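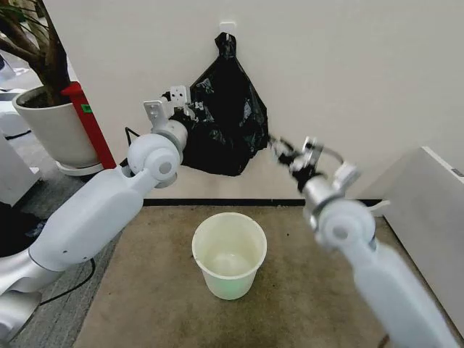 The bins in our building get emptied every afternoon and for years there was no agreed way of doing it. This page is about how we handle rubbish on the ground floor at Valtau, room by room, with a few lines on each spot. The wall hook is the part people ask about most. It is a small white adhesive one, stuck high on the wall, and the black bag hangs from it by its knotted neck with the wastebasket standing on the mat directly underneath. The hook and the basket belong together, and if you move one you should move the other.

Other spots on the ground floor are listed in the order you come to them from the side door.

Side door
Two wheelie bins, one for landfill and one for recycling. The lids have to close fully or the truck leaves them. Landfill goes out every week and recycling every second week. The roster is taped inside the door and was last changed on 5th May.

Mail bench
Paper only. The tub under the bench came from the old Michiels office and is deeper than it looks, so it doesn't need doing every day. Flatten the boxes before you put them in. Window envelopes are fine. Padded ones with bubble wrap inside are not.

Kitchenette
Food scraps go in the caddy beside the sink and the caddy has its own green liners. They tear if they're left more than two days, and the liquid that comes out is hard to get off the bench. Coffee grounds can go in the same caddy or in the jar next to it, which Bình Phí takes home for the garden. Please don't put teabags in the jar.

Under the kitchenette sink
Spare liners, gloves, the dustpan and a roll of masking tape. The black bags are kept at the back. We buy them by the carton, 1000 to a carton, from Doltitz. The last carton did us well past November and there was still a fair bit left in the next one when I looked.

Meeting room
One small bin behind the door. It fills up with cups after the Civix people have been in and is nearly empty the rest of the time. I'd leave this one unless you can see something over the rim.

Store cupboard, room 11
Batteries, light globes and printer cartridges, each in a labelled ice cream container. None of these go in the wastebaskets, even the little button batteries. They get dropped off at the council depot when the containers are full.

Photocopier corner
There used to be a bin here and it was taken away. People kept putting half-full drinks in it, and it sat right beside the paper tray. The nearest one now is at the mail bench.

Back hallway
Broken chairs and anything else too big for a bag. Put a note on it with your name and what's wrong with it. Things without a note tend to be carried back into the offices by someone trying to be helpful – we have had the same wobbly stool in and out three times.

A few notes on bags and hooks

The adhesive hooks hold better if the wall is wiped with methylated spirits first and left to dry. Press the hook on for a full minute and leave it overnight before hanging anything from it. They are meant for light rubbish such as paper and wrappers. Anything with liquid or glass in it goes straight out to the side door.

Tie the neck of the bag near the top and leave enough plastic above the knot to get hold of. A bag tied too low is awkward to lift and it usually splits on one side. When you take a bag off a hook, lift it up and over. Pulling straight out from the wall is how we lost the first two hooks, along with some of the paint.

Bags don't need to be packed tight. If you have to lean on the contents to get the knot done, use a second bag.

Wastebaskets can be rinsed in the laundry trough with warm water and dish soap. Dry them before they go back on carpet or a mat. The lighter coloured ones show stains sooner and a bit of bicarb on a damp cloth takes most of it off. Scouring pads scratch them, and then the marks never really come out.

The mats get vacuumed when the offices do. Small bits always end up around the bins, so lift the basket off and run over the spot where it stands.

The cupboard with the vacuum in it is locked after five. The code is 697 followed by the star key. If the vacuum isn't there it is probably upstairs, and you can ring extension 1010 to find out who has it.

Corrections to the list can be left in the tray on the mail bench. The upstairs rooms will get their own page once the new shelving is in.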